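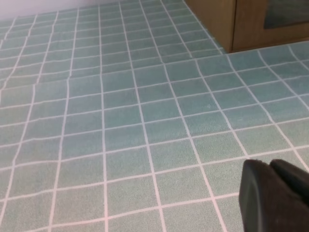
Gridded surface, teal green with light lines.

Jedden Fabric Library: Second Progress Report to the Flallatau Textile Fund

Reporting period: July to date
Grant purpose: cataloging donated quilting cotton and lending precut kits to beginning quilters

1. Summary

The catalog now holds 966 entries. An entry is one piece or one bundle of matching cuts, tied to a shelf number. Kit assembly began in July and 141 kits have been packed. The backing fabric purchase is complete. Two items are behind schedule: the batting order and the printed pattern booklet. Neither affects the end date of the grant. No budget change is requested in this report, but a small transfer between lines may be needed next period (see section 6).

2. Cataloging

Each donated piece is measured, checked for fiber content, and entered in Nestix under five fields: width, usable length, color family, print scale, and condition. Usable length is recorded after trimming to a straight edge, so it is usually shorter than what the donor wrote on the form. Pieces under nine inches in either direction go to the scrap bins and are not cataloged.

Fiber content was the slowest step. A good share of the older donations came without selvage information. A burn test on a snipped corner separates cotton from polyester well enough for our purposes, but blends are harder to call. Anything doubtful is coded B and kept out of the kits. B pieces are lent for practice only.

The color family field was changed partway through the period. The first version had a single code for blue-green, and sorters disagreed on it often enough that searches came back incomplete. There are now separate codes for teal, aqua and blue. Entries made under the old code have been rechecked against the fabric. The same problem exists between tan and gold and has not been fixed.
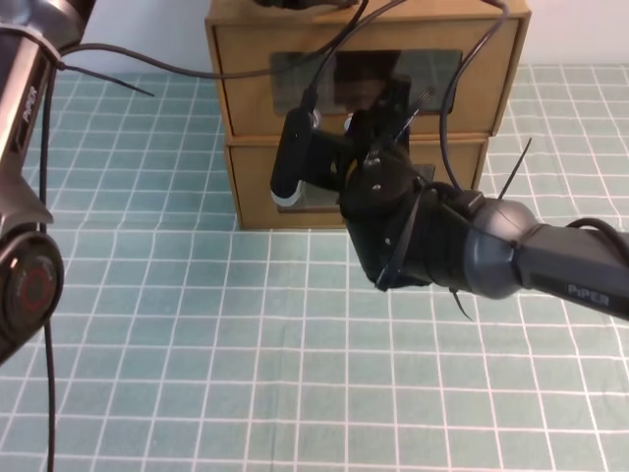
Print scale is still recorded by eye as small, medium or large. A ruler-based rule was tried, using the longest dimension of the main motif, but it gave poor results on stripes and on directional prints. Stripes are now entered as their own type. The ruler rule is kept for novelty prints, where borrowers most often need to know whether a full motif will fit inside a finished block.

Prewashing remains off the work plan. Kits are cut from unwashed cloth so that the pieces in any one kit shrink at a similar rate. Dark reds are the exception and are rinsed until the water runs clear, pressed dry, and marked W on the label.

3. Kits

A lending kit contains fabric for one lap-size top, a cutting sheet, and a return form. There are three designs: rail fence, four patch, and a nine patch with sashing. All use strips cut at 2.5 inches so that one cutting setup serves the whole run.

Strip width was sampled on every tenth kit. The acceptable range is one sixteenth of an inch either way. Early batches had strips that were bowed at the fold, caused by a fold that was not square to the cut. The fabric is now refolded after every fourth cut. The bowed strips were recut as squares for the four patch design and very little was lost.

Borrowers keep the finished top and return the unused fabric with the form. Almost 80 percent of the forms due so far have come back. The most common written comment is that the sashing measurements in the nine patch sheet do not allow for seams. The comment is correct. The sheet gave finished sizes in one column and cut sizes in the next, with the same heading on both. A corrected sheet has been issued and the old one withdrawn.
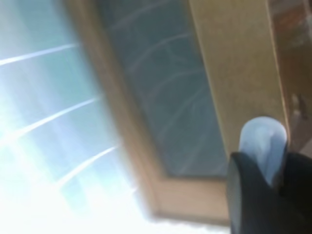

Sections 4 and 5 by Ewurabena Yakubu, catalog and supply

4. Backing and batting

We bought 258 yards of wide backing in two neutral shades. The goods arrived in one shipment on full bolts. Width was measured at both ends of each bolt. One bolt ran narrow by an inch along part of its length, and the supplier, Abubakari Mill Goods, credited the difference. The narrow section will be used for the smaller four patch layout.

Batting is late. We specified an 80/20 cotton and polyester blend and the quoted lot was sold before our order was confirmed. A second quote is in hand at a higher price per roll. I would prefer to wait for the next lot than to accept an all-polyester substitute, which shifts under straight-line quilting unless the lines are kept close together.

5. Storage

Flat storage for cut strips has been added in cardboard drawers, one color family to a drawer. Strips stored on hangers had stretched along the fold.
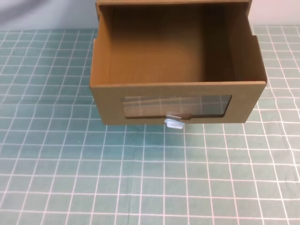 Corrugated cardboard drawer, open, no contents.

Labels carry the Nestix entry range and the date of the last check. The drawers are light and cheap to replace but should not be stacked more than four high when full.

6. Budget

Spending on cataloging supplies is below plan. Spending on backing is on plan after the credit. If the second batting quote is accepted, that line will run over, and we would ask to cover it from the unspent label and pen money. Receipts are filed by line number and can be sent on request.

7. Next period

Finish the tan and gold recode.
Place the batting order.
Send the pattern booklet to print once the corrected nine patch sheet has been test sewn by two borrowers.
Follow up on overdue return forms.

Submitted 20 September 2026
Yaw Abubakari, project lead, Jedden Fabric Library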